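Big plans, small follow-through

Every few years another global pledge. New slogan, new target date, same handshake. I read all 38 pages of the last one over lunch and couldn't find a single name next to a single job. Who does what by July? No idea.

Trevor Ouellet calls this pessimism. Maybe. But Pestach set 11 goals for itself and quietly dropped most of them, and teh press release for the new set was out before anyone asked about the old.

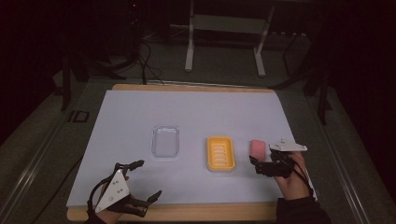
So pick one goal. Fund it properly. Publish the failures too, even the embarrasing ones. Then come and talk to me about changing the world.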